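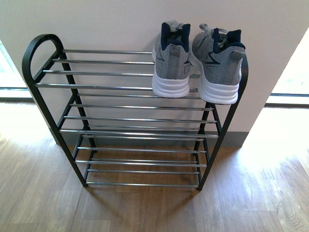
Evwood Demonstration Kit - home tidying edition

We put the Evwood kit together for people who want to teach a robot arm ordinary household jobs and would like their examples gathered in ordinary rooms, with daylight coming in wherever it likes. You get a head camera, a wrist camera for the gripper, mounts and leads for both, and the Haugen recording software, which keeps the two views in step and lets you label each attempt as soon as it's finished.

Shoes on a rack are a lovely first task, and the one we suggest to nearly everybody. Trainers and slides need quite different grips, and thin rods are much less forgiving than a flat shelf - you'll want plenty of attempts with the shoes set down at slightly different angles. 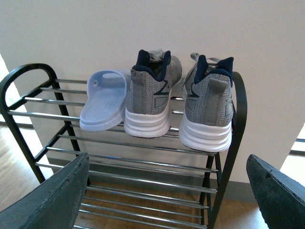
Wrist camera view: one slide and a pair of grey trainers on the top tier.

Our own starter set, Vurdale, comes with every kit and holds 2,760 labelled attempts, 529 of them with footwear. Hannelore Wendt wrote the labelling guide, and it's well worth a read over a cup of tea before you begin. She likes people to record in batches of 20 and then stop and look through them, and to keep the clumsy attempts too (marked as such, please!).

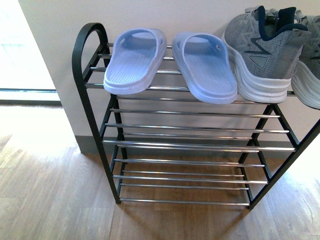

If you're adding a second pair, do label each shoe separately, so that left and right don't get muddled later on. Sherif Mahrous looks after setup questions and is very happy to go through your first batch with you.

Cables are 300 cm long. Spare mounts and longer leads can be ordered from Rusance.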